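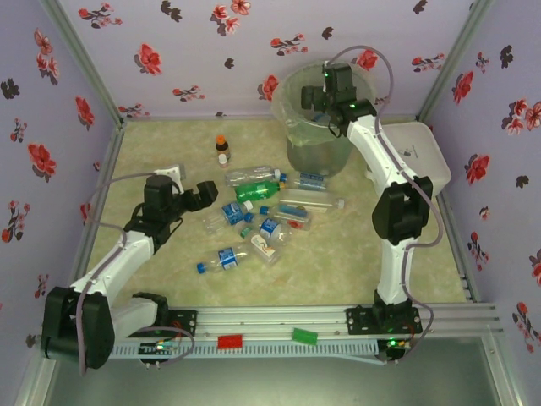 About Wirgate

Wirgate is a small bottle return and sorting shop in Stotaden, and we have been taking in other people's empties for longer than most of us care to admit. If you have a bag of drink bottles under the sink, or a garage you can no longer walk through, you have come to the right page.

How we started

The shop began in the back half of an old dry cleaner's on Cervantes Street, with a long table, a borrowed scale and a stack of bins that didn't match. Nerea Quintana had been collecting bottles from her neighbors on weekends and taking them across town in her station wagon, and after a couple of years of that she decided it would be a good deal easier if there were a place within walking distance. She signed the lease in March, painted the front room herself, and opened the door with a handwritten sign that stayed in the window much longer than she intended.

For the first few months it was mostly the same neighbors, who were happy to come to her for a change. Then the lunch places on the street began dropping theirs off at closing time, then the school, then the soccer club – and the soccer club drinks a lot. These days we sort up to 2,000 bottles on a busy day in summer, and a good many fewer in February, when we finally get around to cleaning behind the shelves.

What we do

We take empty drink bottles, we sort them, and we send them on to people who can make something of them. Sorting is the part we care about most, and we could talk about it all afternoon. A bottle with juice left in the bottom will spoil the bag it goes into. A cap left on tight traps air and takes up room that three more bottles could have had. A sleeve label that wraps the whole bottle sometimes has to come off before anyone can tell what is under it. It is simple work, but it goes better with good light, a clean floor and a lined basket close at hand, and we have arranged and rearranged the place over the years until all three were where we wanted them.

We are also fond of a nice wall. Nerea has never seen why a place that handles trash should look like it, and she has put up flowered wallpaper wherever the landlord would let her. Visitors tend to mention it before they mention anything else.

Bringing us your bottles

Please give them a quick rinse and let them drain. They don't have to sparkle. You can leave the labels on, and you can leave the caps on too as long as they are loose. Bags or boxes are both fine, and we will gladly hand back any sturdy bag you would like to keep using.

We can't take broken glass, motor oil bottles, paint containers or anything that held garden chemicals. The county drop-off takes most of those, and if you aren't sure about something, set it aside and ask at the counter. We would much rather look at it with you than find it later at the bottom of a bag.

For larger loads, such as a wedding or a street fair, call a few days ahead and we will lend you bins. We have 4 big rolling ones, and they go quickly in the spring.

The Elari program

Elari is our program for schools and clubs, named after the street where Nerea grew up. Groups save their bottles through the term, bring them in together and spend an hour with us learning how sorting is done. The children get gloves and a place at the low table, and they are usually faster than their teachers by the end. Last year 331 students came through, and the third graders sent us a very large thank-you card made entirely of labels. It hangs by the register.

Who we are

There are just a few of us, so the person who answers the phone may well be the person who swept up that morning. Most of us came in first as customers, got to talking and stayed. The coffee is free, the bench out front is in the shade until noon, and you are welcome to sit there whether you have bottles with you or not.

Visit us

We are on Cervantes Street in Stotaden, next to the shoe repair. The side door opens at 8 in the morning for drop-offs, and the counter opens at 9. Parking is easiest around back – look for the green gate and ring the bell if it is shut.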